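Warm Homes Drornham: progress report to the Hellwig Fund
14 February 2022

Dear Bastian,

You asked for something you could read over a cup of tea, so I've kept the tables for the spreadsheet and I'm just going to tell you how we've been getting on. There's plenty to say, most of it good, and one bit where I need a decision from you fairly soon.

The quick version first. We set out to offer a free boiler service and a heating budget chat to 80 households in Drornham, and we've now signed up every one of them. The servicing is running a bit behind the chats, mainly down to parts (more on that in a minute). We still have 20 homes waiting for an engineer, all with dates in the diary. The money side is fine and I'll come to that too.

The budget chats have been the part I've enjoyed most. We sit down at the kitchen table with the last few bills and work out what the heating costs across the year, then split it into a monthly amount people can put by. I went in thinking we'd be talking about tariffs the whole time, but what people want to know is what happens if the boiler packs up in January. So we've added a line for repairs to the planning sheet, and a smaller one for the yearly service, and that has gone down really well! One lady had been paying for two separate breakdown plans on the same boiler for years. She cancelled one while I was still putting my coat on.

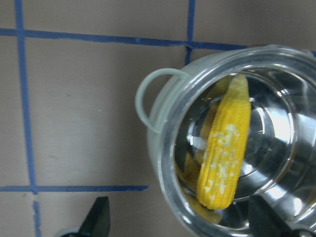 Blue tape and a clear pot on the worktop.

The sheet itself has been through several versions. The first had far too many boxes and I'm glad you only saw the second. It now fits on one side of paper with big type, and there's a version on Ollow for anyone who'd sooner fill it in on their phone. Take-up of the phone one has been slow. Most people like the paper copy and stick it on the fridge, so I'd like to print more and leave the Ollow page as it is for now, without spending anything else on it.

Now for the parts. A lot of the boilers on the Prodanau estate are the same age and need the same fan, and our supplier ran out just before Christmas. We found a second supplier, slightly dearer, and the engineers are working through the list again. We lent out oil-filled radiators to the families who were left without heating, and I've put the cost of those under contingency. If you'd prefer them under equipment, just say and I'll move them.

Radiator bleeding and thermostat settings have turned out to be a bigger job than I'd planned for. In plenty of homes the boiler was fine and the upstairs radiators were full of air, or the timer was still set for a previous tenant's night shifts. Our engineers now show people how to do both while they're there. It adds to each visit (so fewer visits in a day), but I think it's well worth it and I'd like to carry on.

On to money. We had £771 left in the small repairs pot at the start of the quarter and we've spent £578 of it, nearly all on valves, room thermostats and a couple of pumps. You'll find the receipts in the shared folder, apart from one for a thermostat in Mill Row, which I'm chasing. Everything else is in line with the budget we agreed, although printing will creep up if you say yes to more sheets.

What hasn't worked so well: the drop-in mornings at the library. We tried several and hardly anyone came. People don't carry their gas bills around with them, which I should have thought of. I'd like to stop those and put the hours into home visits instead, and that is the decision I need from you. It doesn't change the total, it only moves staff time from one line to another, but the grant letter says we have to ask first. So I'm asking!

Next up, we'll finish the outstanding services and then ring round everyone we saw in the autumn to see whether they've kept up their monthly amount. I've written a short list of questions for those calls and would love you to have a look before we start. Please be blunt, it's probably too long.

I'd also like to talk about summer. It's the cheapest time to get a boiler looked at and nobody thinks of it when the sun's out, so a reminder card through the door in June might do a lot of good for very little money. I haven't costed it yet but will have a figure for our next call.

Give me a ring if anything here needs explaining, and do come along on a visit if you're over this way. The biscuits are usually excellent.

Best wishes from all of us at Warm Homes Drornham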